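Sorting day, July, late afternoon

So I finally dumped the odds-and-ends box out on the bed. 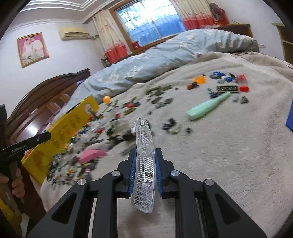
I'd been putting it off since we moved to Drilolville, and it has followed me through two apartments and one very long stay at my sister's place with the lid taped shut. The beige blanket turned out to be a good spot for it. Small parts stay put when they sink in a little, and on the floor I'd have been kneeling on plastic by now! I only shoved the flowered duvet over to the far side and didn't bother making the bed properly, and I'm not going to feel bad about that.

My plan was to be strict. Keep, give away, toss. That lasted maybe ten minutes, and then I got stuck on the clear reflector with the honeycomb pattern, because I kept tipping it to the window to see what the light did. I know it belongs on something. I have no idea what. It has a little hole in the middle, so presumably it gets screwed onto something, and I went and looked at both bikes in the hall and neither one seems to be missing anything. Keep, for now (I can hear how that sounds).

The mint-green bottle toy is going to the kids downstairs if they want it. Same with the orange cup piece, which I'm fond of but have never once needed. The olive-green bits I want to hang on to until I've checked the other box, the one in the closet marked Clorkel, because I have a feeling there are more like them in there. And then the blue and gray part, the blue and white one, all those little gray blocks... I made a pile, then split the pile, then put it back together again. Very productive.

I did look up storage drawers while I was having my tea. Hosoda makes one with 22 compartments and it costs about as much as a week of groceries, so no. The Trusari jars are cheaper but you have to buy 50 at a time, and where would I put 50 jars? I'm going to use the muffin tin with the bent corner until I think of something better.

It's past six now and the blanket still isn't clear, and I do have to sleep there tonight. Going to scoop up whatever's left into a pillowcase and start again tomorrow after breakfast. Also need to call about the closet door, and buy tape.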